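Rekbridge Demonstration Library: Frequently Asked Questions

What is the Demonstration Library?
The library is a collection of recorded table tasks used to train the Keren learning system. Each recording, called an episode, holds the arm's joint positions, the gripper commands and the camera views from start to finish. The library is maintained by the Stestholm laboratory under the direction of Amna Kakakhel.

How are episodes gathered?
A trained operator guides the arm through a single written instruction, such as moving an item from a plate to a basket. Episodes are limited to 3 minutes. The operator then labels the episode as complete, partial or failed. All three labels are kept. 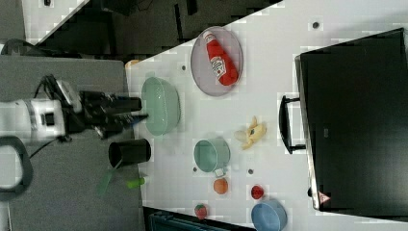 Kitchen items on the table, with the gripper beside the green basket.

Why are household items used?
The system is intended for ordinary kitchens. Items of different shape and colour, including mugs, bowls and food items, give it a wider range of grasps to learn from. Layouts are changed between episodes so that the system does not simply memorize positions.

How large is the library?
It holds over 3000 episodes, of which 834 have been checked by a second reviewer. Checking continues through November.

Who reviews the recordings?
Each episode is assigned to a reviewer who did not operate the arm. Where the reviewer and the operator disagree on a label, Fadi Hattar makes the final decision.

May outside groups contribute?
Yes. Contributors must use the Rekbridge instruction list and submit a trial batch before regular collection begins. Batches with missing camera views are returned.

How do I request access?
Send a brief outline of the proposed work to Valdemar Hafstein at the Stestholm office. Access is granted for one project at a time and may be renewed on written request.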